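About Nondex

Nondex is a website about celebrity couples, written by people who don't fully believe what they're told about celebrity couples. We started it because the coverage we were reading all sounded like it came from the same publicist, and a fair amount of it probably did.

You know the kind of piece. Two actors "met on set and just clicked." A singer "knew from the first date." The quotes come from "a source close to the pair," and the source always seems to have a film to promote. We read 865 of these stories before we put up our first page, and kept a file on each one: who said it, when, and what came out that same week. A lot came out that same week.
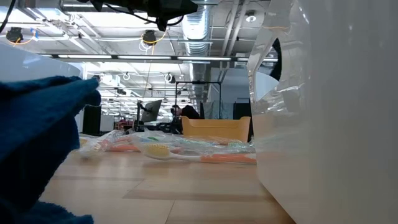 Yuxi Xue wrote in to say that we take the fun out of it, and that most fans know perfectly well a romance can be part of a press tour and enjoy it anyway. Fair enough. We printed the letter in full and we still get mail agreeing with it. Our view is that you can enjoy a wedding spread and still want to know who paid for the flowers.

How we work

Dewanti Yeoh edits the site. Haziq Subramaniam handles the timelines, the long dull pages where we list every public appearance a couple made and what each of them said about it later. Those pages are the least read thing we publish and the ones we would keep if we had to drop the rest. People change their "how we met" story more often than you'd think. We have one couple on file with 13 versions, two of them given in the same month.

We don't print engagement rumors. We don't print pregnancy rumors, guess at them from a loose coat, or link to sites that do. If a couple says they've split up, we report that they said so. "Amicable" goes in quotation marks.

We also don't rank love stories. Readers ask for this every August when things are slow, and we have tried to work out what a greatest love story would even be measured by. Years? Number of magazine covers? Childhood crushes are popular at the moment, but a crush remembered on camera at thirty is hard to check against anything.

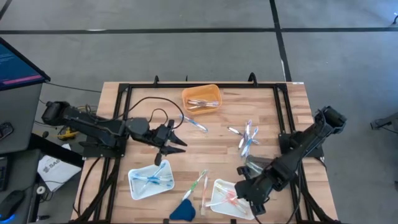 Wumpini Frimpong writes our column on reality dating shows, called Punda, which looks at what happens to the winners once the contract runs out. It has nearly 1327 subscribers, and it has been accused of being mean. We think it's gentler than the shows are.

Money

We run ads. We would like to say they have no effect on what we write, but every site says that, so judge for yourself. We turn down free trips, wedding invitations and jewelry. We once accepted a cake, and said so on the page.

Corrections go at the top of the article, where you'll see them. If you were at the wedding and we got it wrong, write to us and tell us how you know.

Contact: the editors, Nondex | © Nondex, all rights reserved | Back to top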